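When the gripper would not let go

Chidubem Eze runs the tabletop arm at Clisteo, where it sorts small household things between a plate and the bare table. On a Thursday in September it closed on the handle of a small tool and stayed closed. The release command went through, the software reported the jaws open, and the jaws had not moved.

"The log said one thing and the hardware said another," Eze told me. "I believed the log for longer than I should have."

The arm then went on to its next move with the tool still in its fingers. It swept low across the table and knocked a drink bottle over. Eze hit the stop button. By his count, 11 seconds had gone by since the failed release.

His colleague Temitope Okafor went through the records that evening. The arm had done 1,545 grasps since its last service, and she found 18 in which the motor current stayed high after a release. All of them had been filed as normal.

"We had the warning sitting there," she said. "We weren't reading that column."

The cause was a worn pin in the finger linkage, which could bind under load. They replaced it and changed the release check so that it reads the position of the fingers themselves. The arm now halts if the two values disagree. Work has started again with the same kinds of objects, at a lower speed.

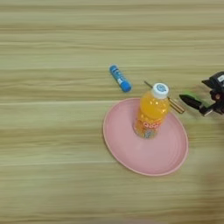 What changed for the people

Eze had been reaching in to straighten objects between moves. He no longer does that with the power on.

"My hand was on that table five minutes before," he said. "It's a small arm, but those fingers come to a point."

Okafor wants a second stop button on the far side of the table. It is on order. Until it arrives, two people have to be in the room for every run.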